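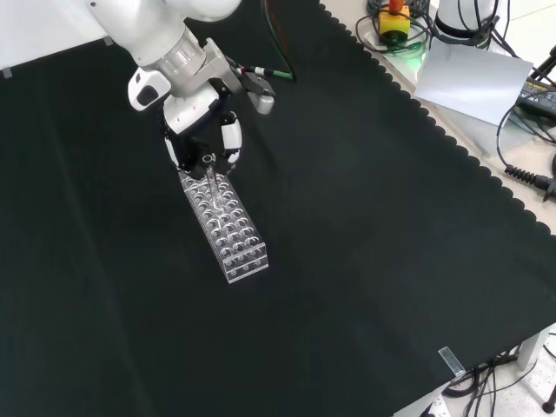 **Open day at the Balano building, Sovthorpe – March 16, 2018**

I've wanted to get inside the Balano building ever since I moved to this side of the river, and now I have been. It took most of a day, two trains and a walk along a road with no sidewalk, and I would do it again next week. I took far too many notes. What follows is the part of them I can still read.

The building is a long, low brick thing with labs on the ground floor and offices above. They open it up to the public twice a year, once in spring and once in October, and all you have to do is put your name down in advance. I got slot 33. You get a paper sticker with your number on it, a pair of safety glasses, and a folded map that is better than it needs to be (whoever drew it put in the vending machines). After that you're mostly left to wander, with a tour at the top of each hour for people who like tours. I did one tour and then went back alone to the rooms I liked best.

## Getting there and getting in

From the station at Sovthorpe it's a 20-minute walk if you go past the cemetery, less if you cut through the retail park. I'd go past the cemetery. There was a line at the door when I arrived but it moved fast, and coats go on a rail to the left. Bags are fine as long as they're small. Mine wasn't, so it went behind the desk and I spent the day with my notebook stuck in my back pocket.

Coffee is free until it runs out. It ran out early. The cookies lasted longer!

## The glassware room

My favorite, by miles. I know how this sounds, but I could look at lab glass all day. There is a wall of it as you come in: flasks, beakers, funnels, and drawer after drawer of test tubes sorted by size, each drawer lined with foam. The person showing us around told us the room holds 2,000 test tubes on an ordinary week and that the number goes down faster than anyone would like. Broken ones go in a lidded bin by the door, and it makes an awful noise when somebody drops one in.

We were allowed to handle a few. A plain test tube is such a good object. It weighs almost nothing, the rim has been softened in a flame so it won't cut you, and the round bottom means it can't stand up by itself, so the whole family of racks and stands has grown up around that one fact. I had never thought about it that way before. You can't put one down! You have to have somewhere for it to go.

They had a little display of racks from different times. The oldest was wood, stained nearly black around the holes, with pegs along the back for drying. Then a wire one with a coating that was coming off, then a couple in colored plastic, then a heavy block with the name Dreßler stamped on the underside that everyone wanted to pick up. Dreßler is the supplier they used to buy from, a small workshop, and the older staff still talk about those blocks the way some people talk about cast-iron skillets. You could tell which one was theirs by how hard it was to slide across the bench.

I asked about washing. Tubes are rinsed straight after use, washed, rinsed again and set upside down to drain. They also have a drying cabinet, and I got to look inside. Warm, and it smelled like a clean dishwasher.

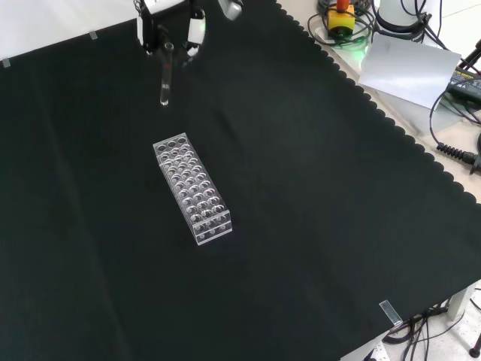

## Clear racks on black cloth

Down the hall is a bigger room, and the first thing I noticed in it was the cloth. A big black cloth was spread over the work table, with a wavy edge, like something off a good tablecloth. It had been taped down with little pieces of clear tape, and it still had soft creases in it. I don't know why I found that so charming. I suppose I expected everything in a lab to be white and wipeable, and then here was a piece of fabric with scallops.

It does wonders for the glass, though. On the light part of the table a clear tube more or less vanishes. On black, you get the line of the rim, the highlight on the round end, all of it. The rack in the middle is clear acrylic, a long block with rows of round holes across the top and another level of holes underneath, and you can see the lower ones straight through the upper panel. From some angles it's just a crowd of circles with white light running along the edges. I walked around the table twice to see it from both sides and would have gone a third time if the tour hadn't been moving on.

The two levels matter, by the way. I asked. With one sheet of holes a tube leans; with a second sheet below, lined up with the first, it stays upright. Very simple, and I'd never once considered it. Our guide had a cheap single-layer rack in a cupboard and brought it out to show us, with tubes tilting every which way like fence posts after a storm. Everyone laughed, and then everyone looked at the clear one with a lot more respect.

What goes on in this room is the plain business of getting a test tube into its hole. Held upright, brought over the rack, lowered in. That's the whole show, and I was glued to it. There's a moment just before the round end meets the hole when you find yourself leaning in the direction you want it to go, the way people do at bowling alleys. A man next to me was doing it too.
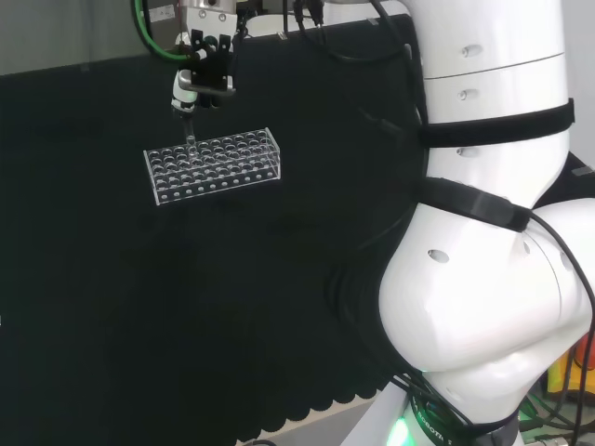

I kept thinking about my own school chemistry class, where we had one rack per bench and you jammed the tube in from wherever you happened to be sitting. No wonder we broke so many. Ours were the wooden sort with the pegs, and I remember somebody carving initials into one with a compass. I wonder if it's still in a cupboard.

A few things I wrote down while standing there:

- Straight up and down is everything. If the tube comes in at a slant, it catches the side of the hole in the lower level even when it has cleared the top one.
- Holes are made a little wider than the tubes. Too snug and you can't get them out again, too roomy and they rattle.
- Acrylic scratches. The racks get wiped with a soft cloth and never with the rough side of a sponge (I have since thrown out the rough sponge I'd been using on my salad bowl).
- Some solvents will cloud it for good, and then you've got a foggy rack forever.

That last one came with a sample, a rack gone milky all down one side. I thought it was rather pretty. I was the only one.

## A try at the practice bench

In the next room they had set up a bench where visitors could have a go for themselves, with plastic tubes for the kids and real ones for the rest of us. You got 60 seconds to fill as much of a rack as you could, using long wooden tongs. I was terrible at it! My first tube went in beautifully and I got cocky. The second one hit the edge, swung around in the tongs and ended up pointing at the ceiling lights. A girl of maybe eight, right after me, did it with her tongue sticking out and total concentration and filled row after row. She got a pencil with Idum printed on it, Idum being the name of the teaching program that runs out of the building. I also got a pencil. I think everyone got a pencil.

The tip I was given, too late to help, was to grip the tube high up near the rim and let it hang. If you hold it in the middle it wants to tip over. I tried again at the end of the day when the line was gone and it made a huge difference.
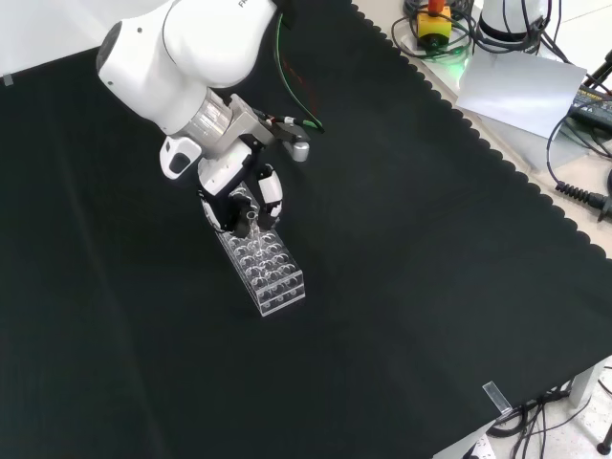 By then I had a real feel for where the awkward holes are. The near end of a rack is easy, and the far end is much worse than it looks, with the tongs stretched out over everything you've already put in. I started filling from the far end and working back toward myself. It felt very clever until I saw that the girl had been doing it that way from the start.

I went back down the hall once more before leaving, just to look at the clear rack on the black cloth again. The wavy edge against the pale table, all those circles. I'd hang a picture of that in my kitchen.

## The rest of it, quickly

The microscope room was packed and hot and I only lasted a few minutes. The upstairs corridor has framed drawings of glass apparatus, some of them lovely, hung far too high. There was a talk on the history of the building that I came into halfway through; it used to be a shirt factory and at its busiest had around 90 people at the sewing tables. You can still see marks on the floor where the tables were bolted down. I liked that a lot.

Lunch was a sandwich van in the parking lot. Cheese and pickle, good bread, cash only.

## If you're going

Sign up early and ask for a morning slot, when the glassware room is quiet enough that you can open the drawers and hear what you're being told. Bring a small bag. Wear shoes you can stand in, as there are hardly any chairs on the ground floor. Kids get more out of it than I'd have guessed, especially at the practice bench.

The next one is in October and I've already put my name down. The list is on a clipboard by the coat rail, on the way out.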